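Toy block

Toy blocks (also building blocks, or simply blocks) are solid pieces of wood, plastic or foam used in construction play. Wooden sets are usually cut from close-grained hardwood, sanded, and either left plain or colored with water-based stain or paint.

Shapes and proportions

Most sets are built on a unit system, in which the length, width and thickness of each piece are simple multiples or fractions of one base block. A double unit is 2 times the length of the base block, and a half unit is a square. Common forms are the cube, the brick, the plank and the stick. Planks serve as roofs and bridges, while sticks are used for outlines and edges. The Kellatier catalog lists sets of up to 200 pieces; school sets run to 300.

Sets that are not made to a unit system, or that have been mixed from several sources, do not stack to even heights. They are more often used for flat layouts, in which blocks are placed end to end on a table or floor to form letters, brackets and closed figures.
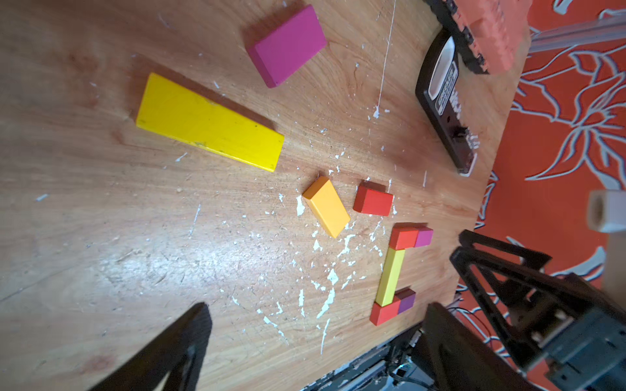 Brightly colored wooden blocks of several sizes on a tabletop. The smaller pieces at lower right form an open bracket.

Color

Color may be decorative or may mark size. In color-coded sets each length has its own color, a method also found in counting rods. Danica Zeman's survey of nursery equipment separates the two types and notes that decorative sets often repeat one color across several shapes - red cubes and red flats, for instance.

Wear and care

Painted blocks wear first at the corners and along the long edges. Scuffs on the broad faces are common and do not affect use. Blocks are wiped with a damp cloth and dried at once, as soaking raises the grain and lifts the paint. Splintered pieces are sanded or discarded.

See also

Counting rods
Construction set
Unit block

References

Zeman, Danica. Blocks and Boards. Udley.
Kellatier trade catalog, July edition, item 3171.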